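Stories > Short Fiction > Mystery

The Second Key

The ferry to Kaker runs twice a day in winter, and I was the only passenger on the late one. I loved that! I had a thermos, a bag of paperbacks and a letter from a publisher called Jamico, who wanted me to finish a dead man's last crime novel. He had left 180 pages and no ending. The house he wrote them in was mine until spring.

The woman who ran the harbor office handed me two keys on a loop of string. "Front door," she said, tapping the big one. She didn't say anything about the other.

I tried the small key in everything that first night — the pantry, the piano, the desk, even the clock on the landing. Nothing. So I made soup and read the manuscript straight through, and oh, it was good. A retired judge drowns in a dry boathouse. His housekeeper lies about the tide. His brother lies about the housekeeper. By page 109 I had my feet tucked under me and the soup was cold, and I was so happy I laughed out loud in an empty kitchen.

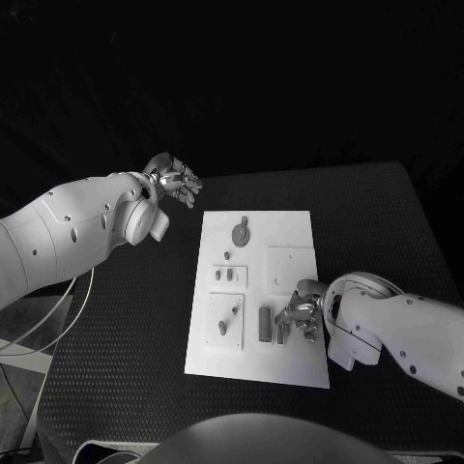 Then I got to the part about the key. The judge carried a small one, brass, with a notch filed out of the shoulder, and he had told the whole household it opened nothing at all. I put down the page and picked up the one on the string. Brass. I ran my thumb along it and found the notch.

Well, I wasn't going to sleep after that! I put my coat on over my pajamas and took the flashlight down the garden path, past the fig tree he had used in chapter 2, past the bench where the brother smokes. It was all there, every bit of it, just as he had written it (he hadn't even bothered to move the rain barrel). The boathouse stood at the bottom with its doors swollen shut. Around the side there was a low hatch, painted over so many times that the lock was only a dimple.

The key went in like it had been oiled that morning.

Inside there was no boat. There was a chair, a shelf with 5 notebooks on it and a coat on a nail, a good wool coat with GIRALDO sewn inside the collar in red thread. Giraldo was the judge's name in the book. I had taken it for made up.

I sat down in the chair and opened the last notebook. The handwriting matched the notes in the margins of the manuscript, quick and slanted, until halfway down a page, where it stopped. Underneath, somebody else had gone on in neat blue capitals.

YOU HAVE THE TIDE WRONG, it said. COME AND ASK ME.

Up at the house, the kitchen light went off.

Contact | Copyright Irent Stories | Back to top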